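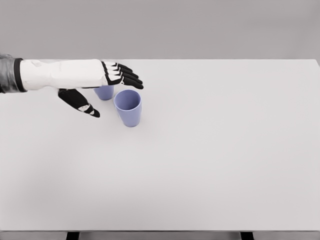 Figure 1. Simulated hand reaching over two cups, used in planning the clearing station at Vedura.

4. What changed for the canteen staff

Vedura's site at Virncombe serves lunch to the offices upstairs, and until July the used cups were cleared and stacked by hand. The supplier, Gendeo, put forward a robotic arm with a human-like hand for this one job. Our group was asked to look at what it did to the working day. The technical side is covered in Higinio Meléndez's report and we only touch on it.

The simulation files show a bare table and very little on it. The real clearing table has trays, spoons, wet napkins and half-drunk tea. We asked Gendeo how much of this had been modelled and were told it would come in a later version. The plan put to the staff was still based on the tidy table.

Before the change, two people cleared and washed on each shift. Now one person washes and the other "supports the station", in the words of the new rota. Hawi Degefa, who had the clearing job before, described supporting the station as taking out everything the hand can't deal with, turning cups the right way up and pressing restart. She walks less and her back is better for it. She also told us she can't chat with people bringing their trays over, as she has to stay behind the yellow line – and that was the part of the job she liked.

Vedura's own figures give 1,826 cups handled in the trial period and 200 stops that needed a person. The company calls this a success. We are less sure. A stop is only logged if someone presses the button, and Natalia Zepeda on the late shift said she often just reaches in and moves the cup. The log also leaves out the sorting done beforehand, which used to be part of clearing and now has no name on the rota at all.

Nobody has lost their job so far. Tomás Ó Briain, the shift manager, said hours would be "looked at again" after the trial and would not go further than that. Of the 13 staff we spoke to, most expected a cut. None had been asked what they thought before the arm was ordered.

Section 5 compares this with the packing line at Tlapale, where the staff were consulted first.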